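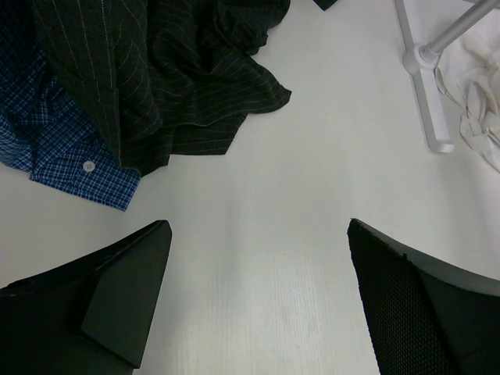 Pinstripes and blue checks, out on the white table.

How to get a collar crisp again with home-made starch

I love a properly crisp collar. Shop spray is fine when you're in a rush, but it flakes on dark cloth and the smell hangs about in the spare room for days. Cornflour starch costs next to nothing, you can make it while the kettle's still warm, and you get to choose exactly how stiff you want it. Once I'd tried it on one shirt I did every shirt in the house!

What you need

Cornflour (plain, the kind you thicken gravy with), water, a jug, a small saucepan, a whisk, a clean spray bottle and an iron with a decent steam setting. A fine sieve helps too.

Making the starch

Measure 950 ml of cold water. Put a few spoonfuls of it in the jug with 15 g of cornflour and stir until there are no lumps at all, scraping round the bottom where it likes to hide. Bring the rest of the water to the boil in the pan, pour in the cornflour mix and whisk hard. Keep it bubbling gently for a minute. It'll go from milky to slightly see-through, and that's the moment to take it off the heat.

Let it cool right down, sieve it into the bottle and give it a good shake. For a really stiff dress collar, go up to 28 g of cornflour in the same water, but I'd only brush that on with a pastry brush, as it clogs the nozzle something rotten. (Mio Hattori, who taught me all this over two very steamy evenings in Resville, uses the stronger mix on everything, tea towels included. Her tea towels can stand up on their own.)

Use it within a few days and keep it in the fridge. If it smells sour, tip it away and start again.

Preparing the shirt

Start with a clean shirt. Starch over old grime sets the grime in, and the heat will turn it yellow. Rub a little washing-up liquid into the collar fold before the wash, and rinse well.

Then let the shirt dry until it's just damp. I can't stress this enough, damp is lovely and bone dry is a misery. 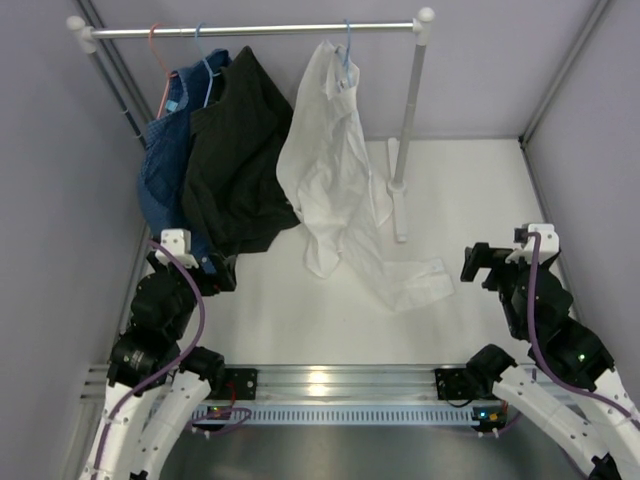 Hang it with the top button done up while you wait, and pull the collar points straight with your fingers. Five seconds of tugging now saves you a lot of pressing later. If it dries out too far, mist it with water, roll it up in a towel and leave it for a quarter of an hour.

Ironing

Check the care label first. Cotton and linen take starch beautifully, polyester mixes take a bit of it, and silk and wool should be left alone.

Pop the collar up and lay it flat, wrong side facing you. Spray lightly, count to ten so it soaks in, then iron from each point towards the middle. If you go from the middle outwards you push a little pleat of spare cloth into the tip, and it shows. Turn it over and do the same on the right side. Fold the collar down along its natural line and press the fold with your hand, not the iron, unless you like a knife-edge crease at the back of your neck.

Cuffs go the same way, edges in. Then the button band, working the tip of the iron between the buttons.

For dark shirts, iron inside out wherever you can. If you still get white specks, the starch was too thick or you didn't let it soak in. Wipe them off with a damp cloth and go over the patch again. It comes off very easily, so don't panic!

White bits on the iron itself? Let it cool and wipe the plate with a cloth and a drop of vinegar.

Leave the finished shirt hanging for an hour before you wear it. The collar firms up as the last of the damp goes, and mine always feels stiffer by the time I've had breakfast.

Next month: scorch marks, and which ones you can save.

Words by Stefaniia Kushnir | Contact us | Copyright Cloleck, all rights reserved | Back to top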